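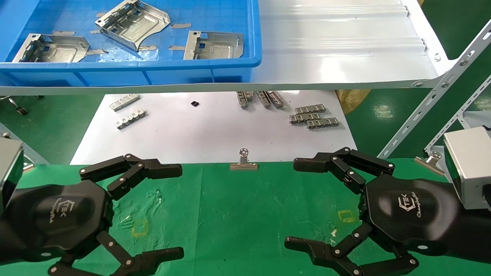 Station 2 at Hegyi: brackets in the blue tray, strips on the paper.

2023-03-28

Most of what I have read on automating small-parts work is about the machine. I have been a process tech at the Hegyi plant since before the cell went in, and since January most of my hours have gone to the table around it.

A person can take a bracket out of a heap without thinking. The cell wants the bracket inside a known area, with a known side up, so the tray has tape on the floor and three brackets in it. Etornam Alhassan, who has done hand assembly here longer than I have, calls this setting the table. She does it faster than anyone and is not especially happy about it. Her old job was to fit strips to brackets, and her fingers knew when a tab was bent. Now she looks for the bent tab before the part is presented, which means finding it by eye, and that is a different skill. We have not written it down properly yet.

The numbers, for those who asked. A batch is 50 brackets. Hand assembly ran 155 an hour on a good shift. The cell is slower than that and I see no point in hiding it. The order from Munmont is 4,000 sets, and the argument for the cell was never speed – it was the second shift, which we have not been able to staff.

What changed for people, in the order I noticed it:

Walking. Rafia Jatoi used to sit for most of a shift. She now covers two stations and is on her feet between them.

Talk. Four people at a bench talk. One person minding a cell does not have much to say to it, and Rafia brought this up at the shift meeting before any question of pay.

Stops. When a strip jams, the fix takes a few seconds and the restart takes several minutes. Ekow Appiah wants the operators to have restart rights. At present they have to call me or Vojtěch Jurčo. I agree with Ekow. The request has been with the safety office at Pedville for three weeks.

Grading. The job sheets still say "assembler." The work is now partly inspection and partly setup, and setup is one pay grade higher. Management has said it will look at this after the Munmont order ships. I would have preferred before.

The paper under the strips is clipped down because it slides on the mat. Vojtěch has a drawing for a fixed plate to replace it, and the tape should go at the same time. I will post the drawing once he has checked the hole spacing.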